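Mavirton Resource Center
Progress Report to the Estus Fund
Furnishing and Fit-Out of the Small Rooms, Second Period
6 September 2022

This report covers work carried out under the current award through the end of August. It describes the condition of the rooms, the furniture and equipment now in place, the spending to date, and the work that remains before the rooms can be opened to the public.

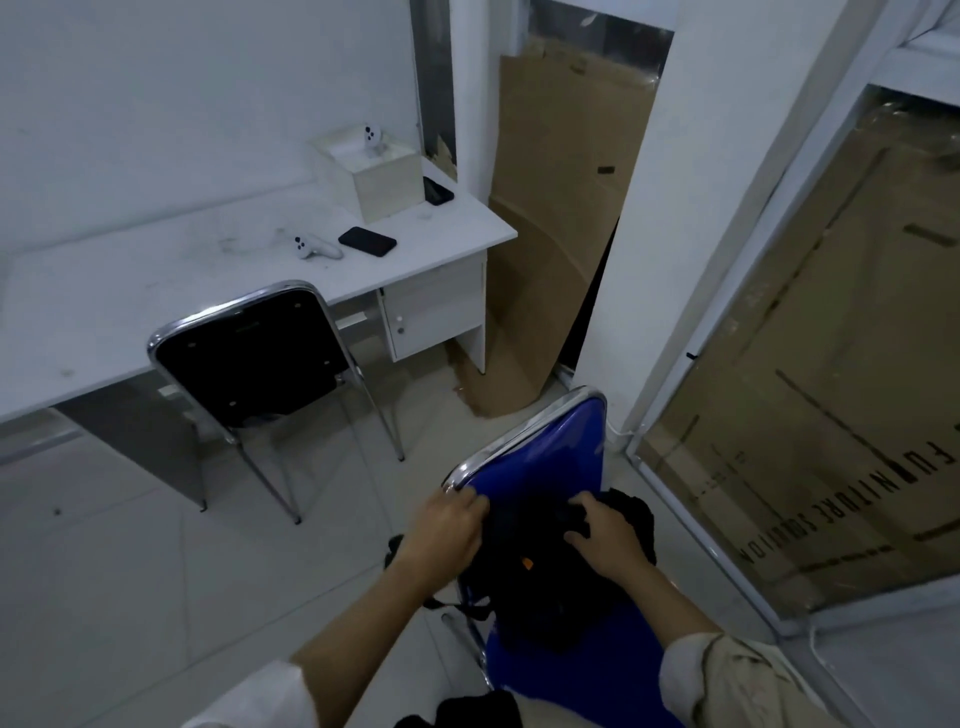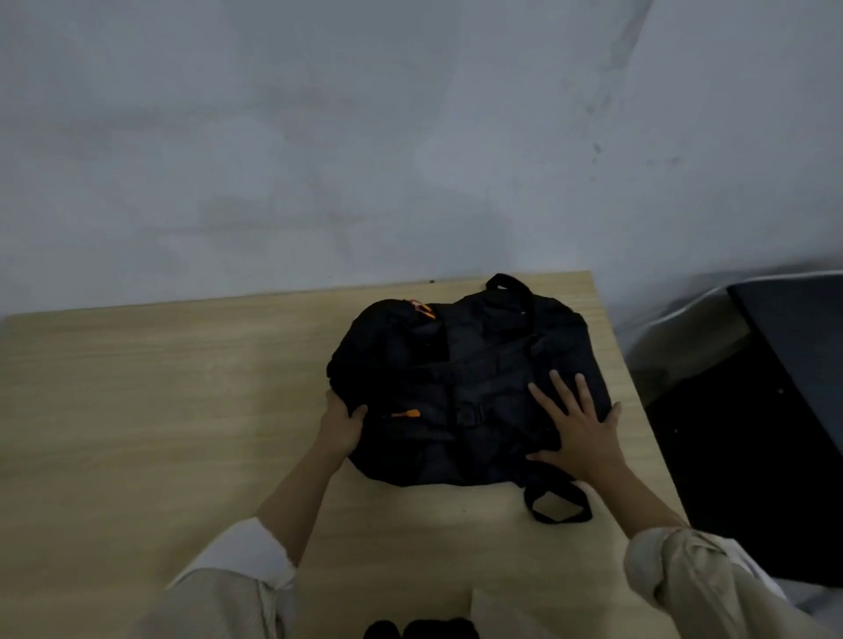 Progress in the period was concentrated on the office and the adjoining space, together with the table area used for preparing loan kits. The award provides for both areas to be furnished from existing stock wherever the stock is serviceable, and for new items to be bought only where a suitable piece could not be found. On that basis the white desk with the drawer cabinet at its right end has been retained for the office. Its top is scuffed and carries faint gray marks, and it will need a thorough cleaning before handover, but the piece is the right length for the wall and does not need to be replaced. The black chair with the chrome frame will also stay with the desk. The cardboard leaning in the adjoining space, partly wrapped in clear plastic, is to be cleared under the waste arrangement described below.

1. Furniture

The original schedule listed 26 items of furniture for transfer from the Urnden store. All but two have been delivered. The outstanding items are a low bookcase and a filing cabinet, both of which were held back at Urnden when the store found that their keys did not match the locks. Replacement locks have been ordered, and delivery will follow once they are fitted.

We had expected to buy a second desk in this period. After measuring the office again, we have decided against it. A second desk would narrow the way through to the adjoining space, and the staff member assigned to the office will be working there alone on most days. The sum set aside for the desk remains unspent. We request permission to move it to the shelving line, where prices have risen since the application was submitted.

The light wood-grain table used for packing the kits has proved satisfactory. It is large enough for a bag to be laid flat and opened out while its contents are checked against the list. No further purchase is proposed for this area.

2. Walls, floors and doors

The award does not cover building work, but the agreement asks us to report on the state of the rooms. The floor tiles in the office are sound. The walls are a different matter. The paint behind the packing table is uneven, with gray smudges and scuffs and a small group of dark marks toward the right. We do not consider this a safety concern, but the room will be seen by members of the public collecting kits, and we would prefer that it look cared for. The landlord has agreed in principle to repaint. A start date has not been given.

If the landlord's painters are not available before the opening, we will wash the walls down and leave the repainting to the quieter part of the winter. The packing table can be moved out for one day without disrupting the loan service.

3. Loan kits

The loan kits are the part of the project on which applicants and partner groups have asked the most questions. Each kit is issued in a soft bag that can be carried by hand. Dark bags were chosen after the pale ones used in the pilot were returned badly marked. The black bag now used at the packing table has a buckle at the center of its front panel and orange zipper pulls, and staff have remarked that the bright pulls are easy to find against the dark fabric.

Seven kits were made ready in August. The contents list has been shortened following comments from the Marwat branch, which reported that borrowers were returning several of the printed guides unopened. The guides will be kept at the desk and handed out on request. A revised packing list is attached to the financial schedule — please disregard the version sent with our first report.

We have also changed the order of checking. In the pilot, bags were inspected when they came back and again before they went out, and the two records were kept on separate sheets. There is now a single sheet for each bag, covering both inspections. Marwat will adopt the same sheet when its present supply runs out.

4. Packaging and waste

Flat cardboard has built up faster than the regular collection can remove it. The sheets in the adjoining space are tall, and one has come down onto the floor beside the desk cabinet. They take up room that is intended for shelving, and the shelving cannot be installed until they are gone. We have arranged a separate collection through the Urnden store, which has a contract for cardboard and can add our load to its own at no charge. Plastic wrapping must be taken off first, and staff have been asked to remove it as time allows.

A clean section of the cardboard will be kept for protecting the floor while the shelving is brought in.

5. Expenditure

Spending in the period came to $1,104, made up of transport from Urnden, replacement locks, bags for the loan kits, and cleaning materials. This is below the amount forecast, and the difference is explained by the decision not to buy the second desk and by the late delivery of the shelving. Receipts are held at the Mavirton office and copies are included in the financial schedule.

No spending was made against the signage line. The design depends on the final room names, which are still under discussion with Marwat.

6. Work planned for the next period

The cardboard will be collected and the adjoining space swept and measured for shelving. The desk will be cleaned, and the two remaining items of furniture will be brought from Urnden. Preparation of loan kits will continue at the present rate until the shelving is in place, after which there will be room to store a larger number.

We ask the Fund to confirm whether the transfer from the desk line to the shelving line is acceptable. The supplier's quotation is valid for a limited time, and an early reply would allow us to place the order at the quoted price.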